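Sorting the small parts

12/02/2026

I finally got round to the box of electronic bits that has been sitting in the Doresdale workshop since December. Most of it came out of old fans and lamps, and I wanted to know what was worth keeping.

I use a steel tray with a sheet of white paper in the bottom. Small parts show up well on it. The yellow bins go either side. First out was a round red board with a hole in the middle and two silver capacitors, then a twisted bundle of thin wires and a little white connector.

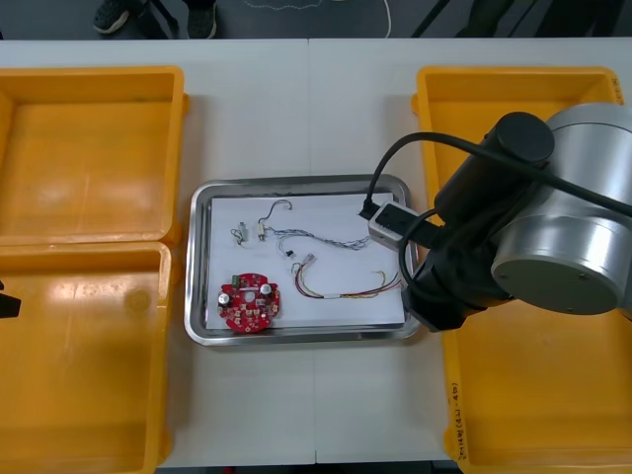
What I kept

The red board, for the capacitors. Anything with a decent length of wire. It took 21 minutes to get through the first bag and there are 17 more to go.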